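Wed 2 January - basket task, Olvera cell

Back from the holidays. Güven had left the tablecloth on, stains included, so I kept it for continuity with September's data. Science.

Target for the basket set is 100 demos, teleoperated, 30 of them mine. Larysa takes the next 30 and Domnica gets whatever is left, plus my sympathy.

Layout I'm using for the two-cube version: ball already in the basket, red cube near the front, blue one farther back to the right, fingers open before recording starts. 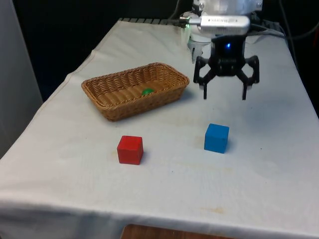
Wrist view

Checked this stream separately, as Isabelle thinks the policy leans on the fixed camera and treats the wrist one as decoration. She may be right. The left finger takes up a lot of the picture, but ball and blue block both read fine against the wicker.
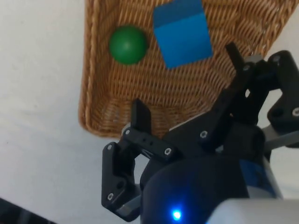 Labels next. Last batch had "box", "bin" and "hamper" for the same basket, all three typed by me. From now on it's "basket" - Carolina is adding a dropdown so I can't get creative.

To do: vary the basket angle more, redo the two demos where I sneezed on the controller, ask Domnica if she wants mornings.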